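How to book a return transfer with a waiting period in Hukside

6 min read

We use cookies to remember your region and language. You can change this in Settings at any time.

Updated January 2022

A return transfer with a waiting period is a single booking in which the same driver takes you to a place, waits, and brings you back. It differs from two separate bookings in how it is priced and in what happens if you are late. The steps below apply to the Hukside app on phones and to the web version. Where the two differ, this is stated.

Before you start

You need a verified account and a saved payment card. Cash is not accepted for bookings with a waiting period. Account credit can be used for the distance part of the fare but does not cover the waiting charge.

The option is offered in the Dobson and Trondix service areas. If your pick-up point lies outside both, Return with wait is greyed out in the menu. The destination may lie outside the area as long as the whole round trip is under 400 kilometres.

Check your app version under Account, then Help, then Version. Version 16 or later is required. Earlier versions show the option but return an error at payment.

Step 1. Set the outward journey

Open the app and enter the pick-up point. Use the map pin if the address has more than one entrance, and drag it to the side of the road where you will be standing. Enter the destination, tap Journey type and choose Return with wait. The screen reloads and a second card appears under the first, with the addresses reversed.

On the web version, Journey type is under the date field and is closed by default.

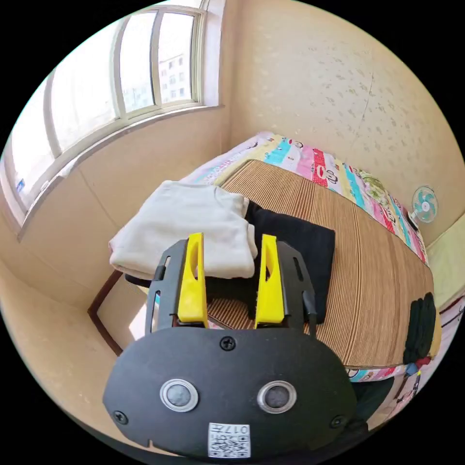 Step 2. Choose the length of the wait

The waiting period is set with a slider in steps of five minutes. The shortest wait is 10 minutes and the longest is three hours. The period begins when the driver marks the outward journey as complete, and it ends when you are back in the vehicle with the door closed.

Set the wait to the time you expect to need, plus a margin for walking back to the car. Unused waiting time is not refunded. Extra waiting time is charged by the minute at a higher rate, which is shown under the slider in small type. For most visits of under an hour, one extra step on the slider costs less than running over by the same amount.

If you do not know how long you will need, choose Open wait. No fixed period is set, and the higher rate applies from the first minute. The driver may end an open wait after 90 minutes by giving you notice through the app.

Step 3. Change the return address if needed

By default the return journey ends where the outward journey began. To end it somewhere else, tap the second card and type the new address. The fare is worked out again when you leave the field. The return address can be changed once more during the wait. After that it is locked, and any further change has to be made as an added stop.

Step 4. Add luggage and vehicle notes

Tap Notes to driver. The field holds 400 characters. State the number of large bags and whether anything must stay in the vehicle during the wait. Drivers may refuse to keep items in an unattended vehicle, and a note in advance lets them decline before the booking is confirmed — after confirmation, a refusal counts as a cancellation on their side and you pay nothing.

Garment bags and folded clothes count as hand luggage. Suitcases over 29 inches need the Estate vehicle class.

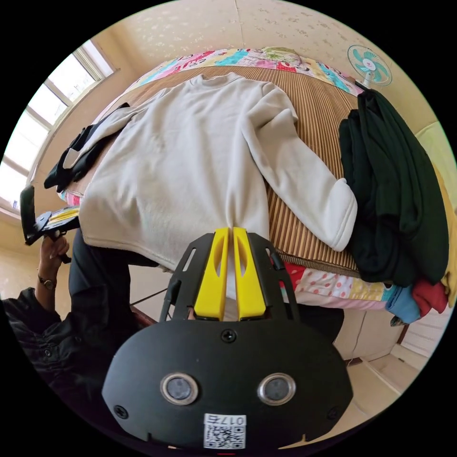 White sweatshirt laid out on a striped woven mat.

Step 5. Check the fare breakdown

Tap the total to open the breakdown. It has four lines:

Outward distance
Waiting period
Return distance
Tolls and access charges

The two distance lines are fixed once you confirm, provided that neither address changes. The waiting line is fixed only for the period you chose. Tolls are estimated and corrected afterwards if the driver takes a different road at your request.

A line marked Night is added when any part of the booking falls after 11 pm, including the wait. An evening booking that starts well before then may therefore carry the night charge. Shortening the wait by one or two steps sometimes removes it.

Step 6. Confirm and keep the code

Tap Confirm. The app shows a two-digit return code, for example 21. The driver asks for it at the start of the return journey. It can also be found under Trips, then Current. If your phone is likely to run out of charge, write the code down. A driver who cannot check the code has to call support before setting off, and the waiting charge continues during that call.

If the return code is rejected

Close the app fully and open it again. If the code has changed, use the new one. If it has not, ask the driver to refresh the trip on their own screen. Codes are most often rejected where the signal is poor, such as in underground car parks.

Among the replies left under the earlier version of this page:
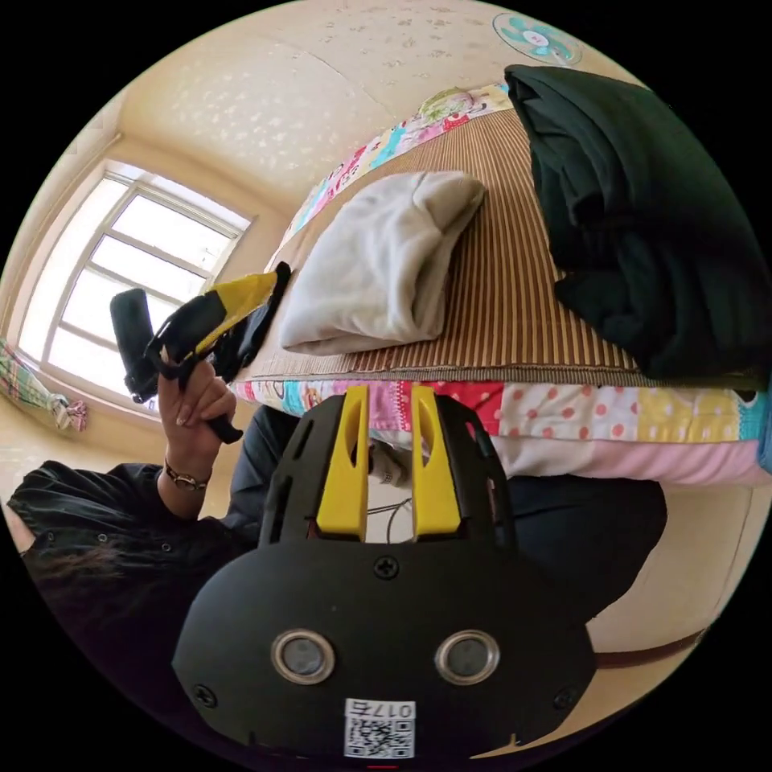

Bravov: Worth adding that the code also changes if you edit the return address during the wait. I had the old one written on paper and the driver could not start the trip until I found signal and reloaded the page. Took us several minutes, all charged at the higher rate.

This is correct, and it applies to the web version as well. Reload the trip after any change of address and write down the code again.

Cancelling

You can cancel without charge until a driver has been assigned. After that, the fee is the same as for a one-way booking. Once the outward journey has begun, the return part can still be cancelled from the trip screen. You then pay for the outward distance and for the full waiting period, whether or not it has been used. The return distance is refunded to the card, or as account credit if credit was used.

Bookings made before June under the old Round Trip option keep their original terms. They cannot be converted to Return with wait, and must be cancelled and booked again.

Related

Adding a stop to a journey in progress
Vehicle classes and luggage limits
How night charges are worked out
Booking a ride for another person
Trondix service area: map and boundaries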